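Teleoperators wanted for two-arm recording work (Clakero, evening and day shifts)

Clakero is hiring operators to record demonstrations for Drostidska, our training set for two-arm manipulation. You move the arms by hand controls, the system stores what you did, and the learning team uses it to train a policy. The current collection stands at 3113 accepted episodes. We want to grow it through the winter and need more people at the controls.

The work is seated and repetitive. An episode is one task from start to finish: take an item off a shelf, pass it from one gripper to the other, set it down, bring both arms back to the start pose. Most operators get 70 episodes into a shift once they are past training. You reset the items yourself between episodes, following a layout card.

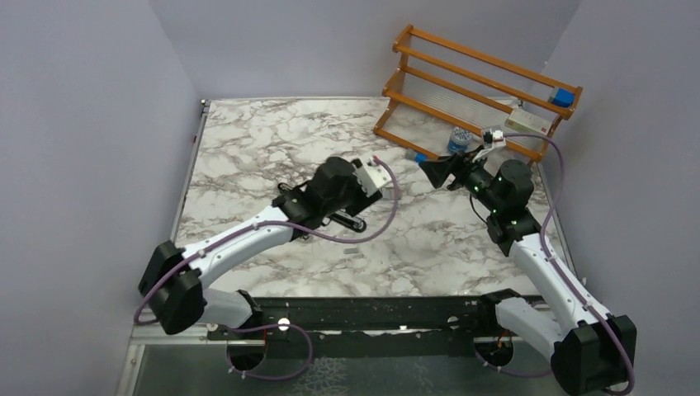
Shelf tasks make up most of the November schedule. New operators begin with single-arm picks from the open surface and move on to two-arm handovers after their first review. Boxes come before round containers, and the lower shelves are harder than they look on the card. With a wooden rack standing at an angle like this one, the approach to an item changes from one end of the shelf to the other, and you have to plan the wrist rotation before you start moving. The purple cables run back along the forearms, so part of the training is learning which turns put strain on them. Reviewers reject episodes with sudden jerks, dropped items or long pauses. A rejected episode is not held against you during the training period.

What you will do
Record episodes from the daily task list
Reset the work surface between episodes
Mark failed attempts in the log with a short reason
Report loose screws, worn finger pads and camera faults at the end of each block

What we ask for
Steady hands and good depth perception, with or without glasses
Able to sit and concentrate for blocks of 63 minutes, with a break after each
Comfortable reading written task instructions in English
No background in robotics or programming needed - we train you on the controls

Experience with game controllers, sewing, model building or lab work is useful. Please mention it if you have it.

Shifts are 8 a.m. to 1 p.m. or 3 p.m. to 8 p.m. at our Aguiar site. Training is paid at the full rate. Contracts run for three months and can be renewed.

To apply, send a short letter and your preferred shift to the Lilomley hiring desk, quoting job number 71. Applicants are invited to a trial session of one hour, also paid. Bring photo ID and wear sleeves that stay clear of your wrists.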